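Speaker notes – "It Said Done"
Fabian Haslinger, Mavberg user meetup, 8 April 2023

Opening (keep it short)

Don't thank everyone twice. Say what the talk is: a small fault that got logged as a success for weeks, and why I don't trust the word "done" on a dashboard any more.

Ask for hands: who reads their own logs? Wait for it.

The claim

Toltura is our pick-and-place controller. The release notes from Ruchti promised "verified grasp". I asked what verified meant. The answer was a slide with a green check mark on it.

In practice it meant the motor current went up when the fingers closed. Current goes up for plenty of reasons. Old grease will do it. So will two fingers meeting each other with nothing in between.
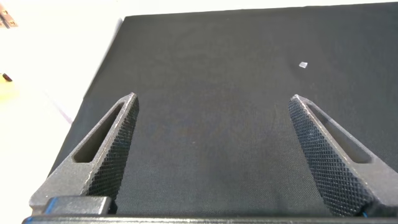

We ran 4000 cycles on small parts. The log showed 3 failed picks. I have worked with grippers for a long time and I have never seen a number like that on parts this small. People in the office were pleased. I went and got the wrist video.

Pause here. Let them do the math on how long that takes to watch.

What the video said

I went through 72 cycles by hand, picked at random. In far too many of them the arm closed, lifted, moved over, opened, and reported a good pick. The part was still on the mat.

Expect a question about cups. Yes, cups were fine. A cup is big, it pushes back, and the current reading means something. The vendor demo used cups. Make of that what you like. 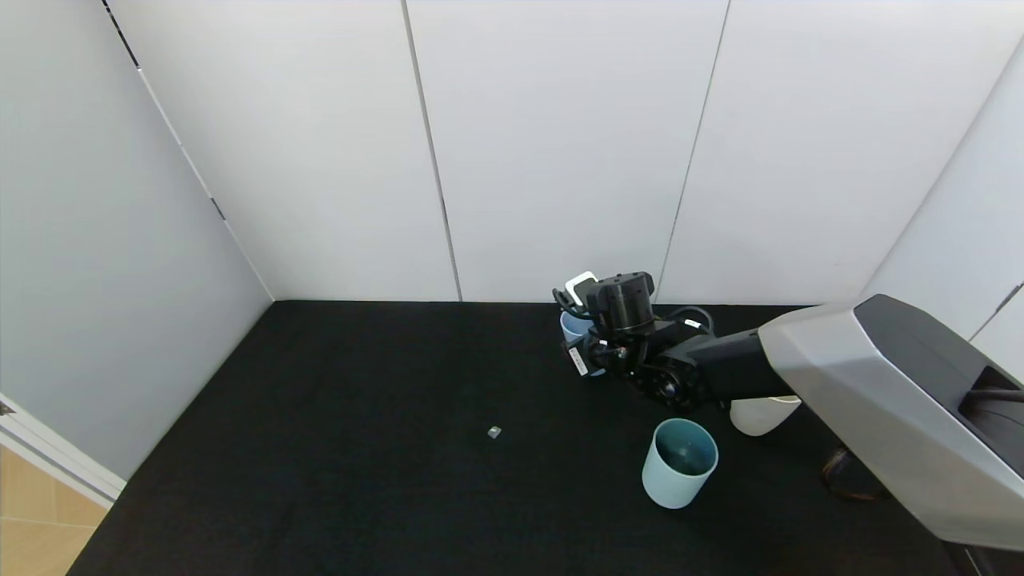

Why it's a safety matter

Somebody will say it's only a little block. Two answers.

First, the next step trusted the flag. At Atomden the same check told the cell when it could move at full speed. If "part held" is a guess, then so is everything after it.

Second, a missed part stays where people don't expect it. It can end up under a finger or in a joint – and then a person reaches in to get it out.

Show the next one and stay quiet for a moment.
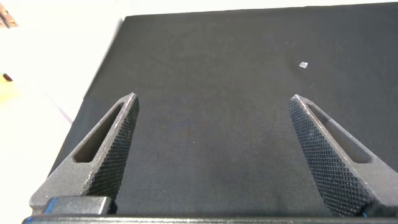 Wrist camera, gripper open, small part on the mat.

The fix, such as it is

We added a finger-gap check and a second look from the wrist camera after the lift. Ruchti says a patch is coming in May. I'll believe it when I can run it on my own parts with my own logging turned on.

If short on time, skip the patch history and go straight to questions. Don't let anyone put the green check mark slide back up.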